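Grevero soft-close drawer slides, review after 8 months

I bought the Grevero slides for the kitchen of my parents, where the old drawers were closing with a bang every time. The house has one wide drawer for pots and two narrow ones for spoons and small tools, so I needed 3 pairs. I am not a carpenter, but I have mounted hinges and handles before, and I had the help of my neighbor Karim Karaki, who lent me his drill.

The slides are full extension, with ball bearings and a small damper at the back. The steel feels thick enough. On one pair there was a little too much grease, and it left marks on my sleeves and on the side of the drawer. I cleaned it with a dry cloth and it did not come back.

Mounting took us most of a Tuesday. The paper with instructions shows the left side only, and the drawings are very small. The first drawer we put in was 2 millimeters too low in front, and it rubbed on the cabinet. The long holes allow you to correct this without making new ones, and I was thankful for it. The screws in the bag are soft, however. I damaged the heads of several, and in the end I used Rullo screws from the shop on the corner.

Now about the closing. You push the drawer lightly, it runs free, and for the last part it goes slowly by itself. With the narrow drawers this works very well. With the pot drawer, when it is nearly full, the damper is weaker, and if my father pushes hard one can still hear a knock. I compared with the Plaswood slides in my own apartment, which are cheaper. Those are quieter with heavy weight but they do not open completely, so the things in the back are hard to reach.

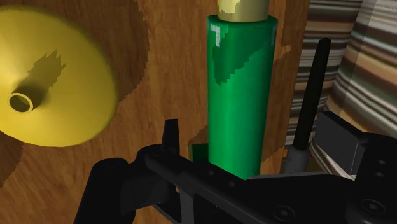 Yellow on medium-brown wood.

I ordered from Khasawneh, the hardware store, and the package came with all parts inside. They also exchanged one damper for me in March, when it started to squeak, and they did not ask for the receipt.

I would buy the Grevero again for light and medium drawers. For the pots I would look for a model with a stronger damper, even if it costs more. My mother is satisfied with all of them and has asked me to do the bathroom cabinet next.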